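Open Day at the Povier Water Laboratory
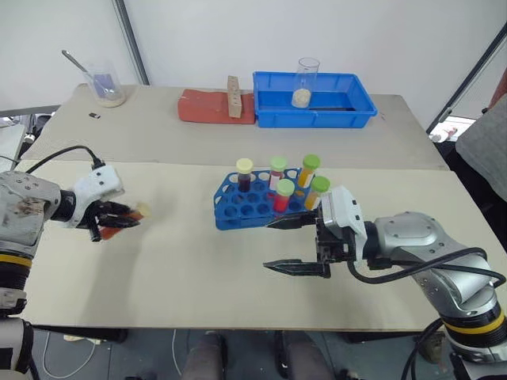

The Povier laboratory tests drinking water for the town and for most of the valley above it, and once a year, in September, it lets the public in. I have lived in Povier long enough to have had an opinion about the water and had never been inside the building that checks it. Admission is free, but you have to put your name on a list at the front desk and go around in a group. Ours was the second group of the morning. Test tube racks like the blue plastic one are in every room of the place, and the staff use the color to tell where a rack belongs. Blue is for well water, white is for tap water, and red is for anything taken from the river. I found this useful later, when we were shown a shelf of samples and could tell at once what we were looking at.

Our guide was Raili Toivonen, who has run the sampling side for a long time. She started us at the back door, where the bottles come in. A driver leaves at six in the morning and works down the valley from Paltura, stopping at pump houses, two schools, the hospital, and a number of private wells. There are 86 sampling points on the full list, though they are not all visited on the same day. Each bottle has a label with the place, the time, and the initials of the person who filled it. If any of the three is missing, the bottle is thrown out and somebody has to go back.

She showed us how a tap is sampled. The aerator comes off, the tap is cleaned, and the water runs for a few minutes before the bottle goes under it. The bottle is not filled to the top. A man in our group asked whether he could bring in a jam jar from home. He could not. The lab sells a sampling kit at the front desk with a bottle, gloves, and a sheet of instructions, and the sample has to be back the same day and kept cool on the way.

The next room was for bacteria. Water is drawn through a thin filter, the filter is laid in a dish, and the dish goes into an incubator overnight. We looked at dishes from a training set. The clean one was blank, and the bad one had dark spots all over it. Toivonen said that most failed samples in her district come from private wells with cracked caps, usually in spring when the snow melts and surface water finds its way in. Her advice to well owners was to look at the cap twice a year and test after any flood.

Chemistry was upstairs. Edeltraud Thiele took over there and talked about hardness, iron, and nitrate. Povier water is hard, as anyone with a kettle here knows. The water from Pravine, on the other side of the ridge, is much softer and comes out of granite. She let us taste both from paper cups without telling us which was which. I guessed right, but half the group did not. Hard water does no harm to health, she said, though it is rough on water heaters. She would not recommend any brand of softener.

I asked about the brown water we had on Mill Street last winter. Thiele remembered it. A main had been shut for repair, and when it was opened again the flow lifted old iron deposits off the inside of the pipe. The tests for bacteria were clean. Running the cold tap until it cleared was the right thing to do, and running the hot tap was a mistake, as it pulled the sediment into the heater. I had run the hot tap.

The last stop was the record room. The oldest ledgers are from the time when the laboratory was one room in the Lappalainen dairy and tested milk in the mornings and water in the afternoons. The entries are in ink, and under remarks somebody has written things like "frog in well" and "owner not at home." Newer results are kept on a computer, and you can ask for those of your own street at the desk. I asked for mine and got two printed pages, with the legal limit next to each value.

The tour was supposed to take 30 minutes and took nearly twice that, mostly because of questions. There was coffee afterward in the hallway, and a table for children with pond water and magnifying glasses, which was the busiest spot in the building.

Some practical notes for next year. The parking lot is small and was full by ten, but there is space behind the sports hall. The number 27 bus stops at the gate. The chemistry floor is reached by stairs only. Bring your well's depth and the year it was dug if you want to talk to anyone about it, as they will ask for both. The home kit has to be paid for in cash.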